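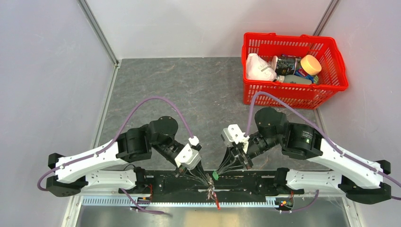
Reprise après un défaut de préhension sur un poste à deux bras

Domaine d'application

La présente fiche s'adresse aux opérateurs du site de Plondonness. Elle décrit la conduite à tenir lorsque le contrôleur Hetex affiche le défaut 17 (effort de serrage hors plage) au cours d'une tâche de tri ou de rangement.

1. Mettre le poste à l'arrêt

Actionner l'arrêt d'urgence, puis attendre 9 secondes avant toute intervention. Aucune main ne doit pénétrer dans la zone de travail tant que les deux bras ne sont pas hors couple.

2. Contrôler les câbles

Vérifier que les câbles violets restent libres sur toute leur longueur et qu'aucune boucle ne peut s'accrocher au panier. Contrôler ensuite les connecteurs situés au centre de l'embase.

3. Examiner la prise

Les objets minces ou articulés, tels que les porte-clés, sont à l'origine de la plupart des défauts 17. Relever la position des anneaux et des clés par rapport aux mors avant de dégager l'objet à la main.

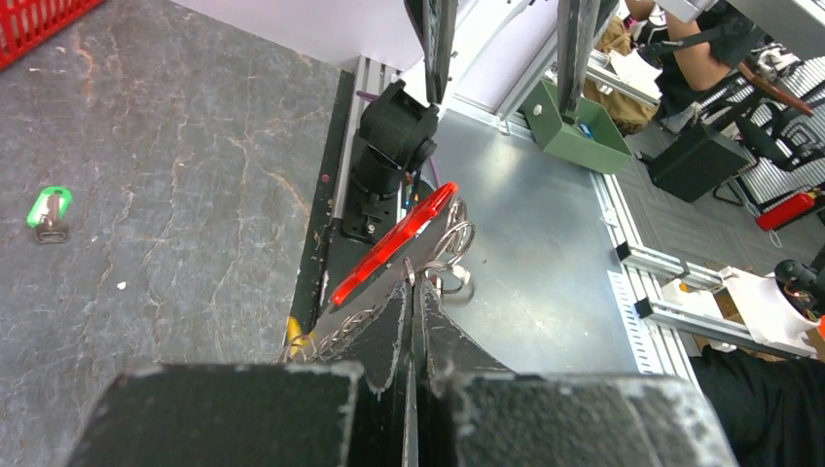
Porte-clés à plaquette rouge saisi entre les mors de la pince.

4. Remettre en service

Remplacer les garnitures en mousse après 200 heures d'utilisation, ou plus tôt en cas d'usure marquée. Effectuer 2 cycles à vide à vitesse réduite. Si le défaut réapparaît, consigner le poste et prévenir le service maintenance de Kavville.

Fiche mise à jour le 7 juin 2026.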